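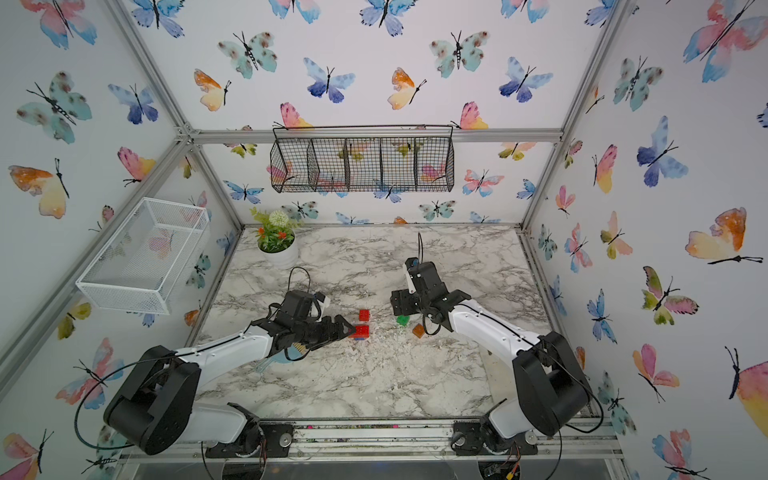 Subject: Re: Two arms in one enclosure - gripper drops out, and what floor do you use?

Hello all,

Thank you for the answers to my first message. I was away from the workshop since Monday and could only try things last night, so I reply to everything in one mail. I quote the longest answer and write between the lines, I hope it stays readable.

> You write that the left gripper loses torque when it has been holding
> a block for a while. Before you change any software, measure the voltage
> at the last servo in the chain while it is squeezing, not when it is idle.
> I had the same trouble with my pair and spent a month on the PID values
> for nothing.

I measured as you said. At rest the voltage is good. When the gripper closes hard on a block and the elbow is stretched out, the value at the wrist goes down clearly, and sometimes the last servo restarts. So it is the supply and my tuning was innocent. At the moment both arms take power from a single Gokix supply, through one small board at the front near the right mounting plate. The left arm is therefore at the end of the longer wire, and I think this explains why only the left one complains.

I have ordered a second supply, the same type, and will give each arm its own. The grounds will be joined at one point. If somebody sees a mistake in this, please tell me before I connect it.

> How do you run the cables at the gripper? On mine the loop was too short
> and it pulled the connector out a little each time the wrist turned over.

I left a generous loop over the top of the gripper, so the connector is not pulled. But the loop has a different disadvantage: it stands up quite high, and when the two grippers come close together over the middle of the table I am always afraid that one will catch the cable of the other. It has happened 2 times, both times during handover, and both times I was fast enough with the stop button. Does anybody use a spiral sleeve here? I tried a textile sleeve in September but it made the cable so stiff that the wrist did not reach its end position.

> What is your table surface? Anything with a pattern gave me false edges
> when I looked for the blocks, and anything shiny gave me reflections.
> I ended up with a grey felt mat.

My surface is a grey and white marble pattern and yes, I have false edges. The lighter veins are the worst. With the translucent blocks it is more difficult again, as the pattern comes partly through them. The red ones are found almost every time, also when one is held above a blue one. The small green and orange ones are found much less well, and I have not understood yet if this is the size or the colour.

The walls are a separate discussion. I lined the enclosure with butterfly wallpaper, all sides and above too, and I would like to keep it. My reasoning was that a plain white box makes the detector lazy, and then it fails on the first day outside the box. With the butterflies it has to learn that an orange shape on the wall is not an orange block. In the beginning it wanted to pick up the butterflies quite often. After I added 100 more pictures to the training set it stopped doing this for the back wall, but for the right wall it still happens when the arm is low.

The plant in the back corner stays too, for the same reason. It has small red-orange flowers and the detector was very interested in them for one evening.

> Did you bolt the arms to the table top or to the profile? Mine were on
> the top and it flexed. After moving them to the aluminium everything was
> repeatable.

I fixed them at the front edge, each on its own black plate, at the aluminium rail. This part I am satisfied with. I sent both arms to the same point 10 times and marked it with a pencil, and the marks of the right arm fall on top of each other. The left arm makes a small cloud, but I suspect again the voltage, so I will repeat this after the new supply is in.

One thing I would do differently: the rail collects dirt. All the small crumbs from the table arrive there in the end, and the little board with its red and yellow wires is open at exactly that place. I will print a cover for it. The Zoda profile has a slot on the upper side and I would like the cover to clip in without screws. If somebody has a drawing for such a clip, I would be glad.

About the crumbs themselves: there are many white flecks on the table, mostly in the middle where the blocks are handled. I suppose they come from the finger pads, which I cut from a Jasico foam sheet, but I have not confirmed it. Is there a pad material which has enough friction for smooth plastic blocks and does not lose pieces? Silicone was proposed in an earlier thread, but I did not find which hardness was meant.

Now to the task. The goal is still stacking with both arms: left takes the red block, presses it on the blue, right brings the next one. The left arm alone manages the first stack more than 5 times in a row when the voltage behaves. The handover to the right arm is not reliable. The right gripper often arrives turned too far to the back, and then the fingers close beside the block. I use the joint limits from the Núñez configuration file and I believe the wrist offset in it is for a different horn position. Could someone with the same file look at which value they have for the right wrist? Mine is the unchanged one from the download.

I also bought two wire baskets, a white one on the left wall and a black one with compartments at the back. The plan is to sort the blocks by colour into the compartments of the black one, but the arms have to reach it first. On paper the reach is enough. I would be thankful for experience from anybody who has placed objects at that height with arms of this length - mine become very slow and shaky when they are nearly straight.

I will write again when the second supply is connected.

With kind regards from the cellar workshop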